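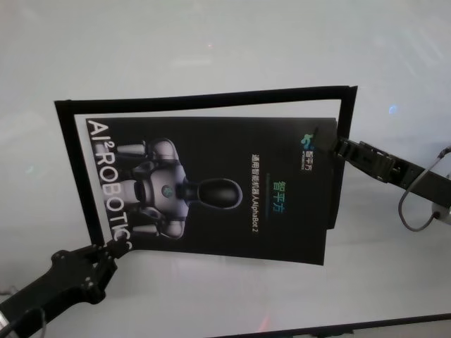

Ticket 3453, Rückmeldung zum Leihgerät

Moin zusammen, das Greifer-Update von gestern ist drauf, und die Kraftwerte kommen jetzt endlich sauber im Log an -- danke, Hipólito! Das alte Problem mit dünnem Material bin ich aber noch nicht los. Feste Kartons laufen super, Papier macht Zicken. Beim schwarzen AlphaBot-2-Prospekt ist der Bogen gewellt, linke und untere Kante stehen hoch, während beide Greifer dran sind, und er ragt unten über den schwarzen Rahmen hinaus. Genau so eine Lage meine ich, wenn ich »liegt schief« schreibe.

Was ich schon probiert habe: Schließkraft links von 80 auf 60 Prozent runter, dann beide Seiten gleich, dann den Ablauf mit halber Geschwindigkeit. Halbe Geschwindigkeit hilft ein bisschen, ist für unsere Vorführung im Dezember aber viel zu zäh. Neu kalibriert habe ich auch (zweimal, beim ersten Mal hatte ich das falsche Profil geladen, mein Fehler).

Im Log taucht dabei immer wieder Meldung 687 auf, im Handbuch finde ich die nirgends. Ist das was mit der Synchronisation der Arme oder nur ein Hinweis?

Celeste

Antwort Support Warlow, 14:20 Uhr

Hallo Celeste, 687 ist nur ein Hinweis: Der rechte Arm meldet »gegriffen«, bevor der linke fertig ist. Stell bitte im Profil »Dünngut« die Wartezeit auf 4 Zehntelsekunden und lass die Schließkraft erst mal auf 60. Danach das Log nochmal hochladen, ich schau dann mit Qiuyue drüber.

Gruß, Hipólito Gaete

Nachtrag Celeste, 16:05 Uhr

Wartezeit ist eingetragen, Log hängt am Ticket. Die 687 ist weg, juhu! Ob der Bogen jetzt gerade liegt, teste ich morgen früh mit einem frischen Stapel -- Ticket bitte noch offen lassen.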